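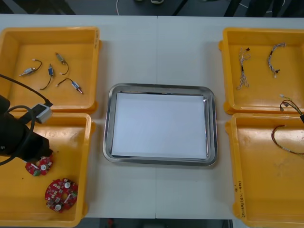
Fig. 2. Sorting table with the yellow bins and the paper-lined steel tray

Setting Out the Sorting Table

Take your time over this part, as a tidy start makes for a much happier afternoon – and the small parts with wires are easy to muddle.

1. Wipe the table and let it dry.
2. Set the steel tray in the middle, with two open bins to its left and two to its right.
3. Lay one sheet of plain white paper flat in the tray. Small parts show up beautifully against it!
4. Place the wired parts in the shallow bin at the upper left, leaving a little room between them so the leads don't tangle.

Note: Pencil rubs off the bin rims sooner than you'd think, so please use a marker if you label yours.

CAUTION: Never lift a part by its wire. Hold it by the body, and keep bare wire ends away from the metal rim of the tray.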